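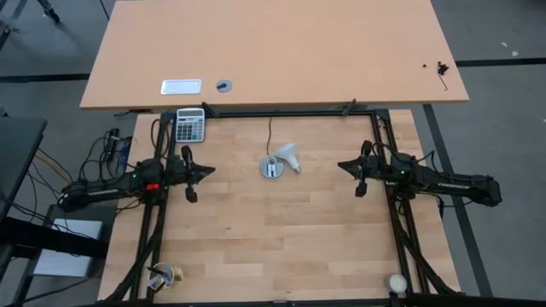 Os dois braços frente a frente, com o porta-lâmpada cromado no meio e a lâmpada refletora ainda fora do soquete.

Galeria da célula Vorumow

Muita gente me pediu para mostrar como cuido da bancada de dois braços, então resolvi abrir a galeria por ela! A Vorumow é a célula que mais me dá trabalho e também a de que mais gosto — montei e desmontei aquilo tantas vezes que já aperto parafuso de olho fechado.

Na foto as duas garras estão fechadas e apontam para dentro. É assim que confiro o alinhamento: ponta com ponta, sem pressa, antes de mandar qualquer movimento. As luzinhas verdes ficam acesas, uma em cada braço, e são a primeira coisa que olho de manhã.

Os trilhos pretos correm dos dois lados do tampo de madeira. A cada 500 ciclos passo um pano e reaperto as travas da barra de trás; a cada 1000, reviso os cabos, principalmente aquele que faz uma volta por cima do braço direito (já troquei 3 desde que comecei, todos da Lisard).

E sim, vou arrumar a cabeada preta no chão, à esquerda da bancada. Está na lista, logo depois da calibração!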